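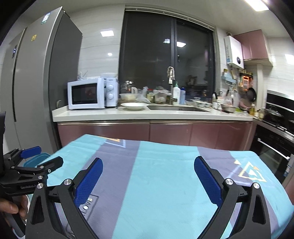
Light turquoise with grey-purple stripes, with the cloth hanging over the front edge of the table.

Losel Made-to-Measure Tablecloth

Product code: 834
Made in our Dustach workroom
Usual making time: 5 working days

Home > Table > Tablecloths > Losel

The Losel is a plain hemmed tablecloth cut to the size of your table. It is meant for everyday use in kitchens, dining rooms, tea rooms and halls. You give us the length and width of the table top and the drop you want on each side, and we cut and hem the cloth to suit. Square and rectangular cloths are priced the same way. Round and oval cloths cost more, as there is more waste in the cutting and the hem takes longer to sew.

Fabric choices

The Losel comes in two fabrics. All the patterns in the range can be ordered in either.

Plain cotton is a medium-weight woven cloth. It folds well, can be ironed and softens with washing. Choose it if you change your tablecloth often or want to be able to put it through the machine with your napkins.

Coated cotton has a thin matt coating on the upper side so that spills can be wiped off. It is stiffer than the plain cotton and stands out a little at the corners for the first few days. It should not be ironed or tumble dried.

Both fabrics come off a roll 142 cm wide. If your finished cloth is wider than the roll allows once the hems are taken off, we will need to join it. Joins are made along the length, one on each side of a full centre panel, so there is no seam down the middle of the table. We match stripes at the join as closely as the fabric lets us. Small motifs may not meet exactly.

How to measure

Measure the table top itself and leave out any cloth already on it. Take the length and the width in centimetres at the widest point. Old tables are often not quite square, so take the width at both ends and give us the larger figure.

Then decide on the drop. This is the part that hangs below the edge of the table. A short drop of a hand's width or so keeps clear of people's knees and suits a small kitchen. For a dining table most customers ask for enough to reach just above the seat of the chair. Cloths for buffets and stalls are usually made to the floor at the front, and we can make the drop different on each side if you tell us which side is which.

Add the drop twice to the length and twice to the width. That gives the finished size. There is no need to add anything for hems or shrinkage. We allow for both when cutting.

For round tables, measure straight across the middle and add the drop twice. For oval tables or tables with curved ends, please make a paper template and post it to us with your name and order number on it. We return templates with the finished cloth.

Hems and corners

The standard hem is a double-turned hem with mitred corners, sewn in matching thread. Coated cotton is turned once only, to keep the edge from becoming too thick. Weighted corners can be added to either fabric for outdoor tables. The weights are flat and sewn into a small pocket in the hem, and in plain cotton the pocket is left open at one end so that they can be taken out before washing.

Stripe direction

On striped patterns the stripes run along the roll. On a cloth that needs no join we can turn the pattern so that the stripes run along the table or across it. Please say which you would like in the notes box. If the notes box is left blank, Katherine Usuga in the workroom will email you before the cloth is cut. Orders on hold for an answer are not counted in the making time.

Washing and care

Plain cotton: machine wash at 40 degrees with similar colours. Dry on a line or tumble on low. Iron on the reverse while slightly damp. The first wash should be done separately, as the darker colours may give off a little dye.

Coated cotton: wipe with a soft cloth, warm water and a drop of washing-up liquid. Do not use bleach, cream cleaner or scouring pads. Curry, beetroot and ballpoint ink will stain the coating if they are left. Roll the cloth for storage, as hard creases are difficult to get out. Do not put hot dishes directly on the cloth.

Neither fabric will protect a polished table from heat. For this you will need an underlay such as the Konik table felt, sold separately and cut to the size of the table top with no drop.

Samples

Samples are free and are sent by ordinary post. Each one is large enough to show the main colours but may not show the full repeat of a large pattern. Colours vary slightly between rolls, so if you are matching a cloth you bought from us before, send us your old order number and Milagros Ccori will check it against the rolls in stock.

Delivery and returns

Cloths are sent folded in a card box, or rolled on a tube if they are coated. We send parcels out every day except Thursday, when the workroom is cutting. Delivery to the islands and to the north of Scotland may take longer.

Made-to-measure cloths cannot be returned because the size is wrong, unless we have made a mistake. Please check your figures against the order confirmation and tell us the same day if anything needs changing. If the cloth is faulty, contact us before washing or using it and we will repair or replace it.

Also in this range

Fikre napkins, hemmed, plain cotton only
Losel table runner, both fabrics
Konik table felt, cut to size
Offcut bundles, patterns as available

Trade orders

Cafes, schools and guest houses can order on account. For several cloths of the same size we will cut from a single roll where we can, so that the colours match. Ask for the trade form through the contact page and tell us how many tables you have, their sizes and the date you need the cloths by.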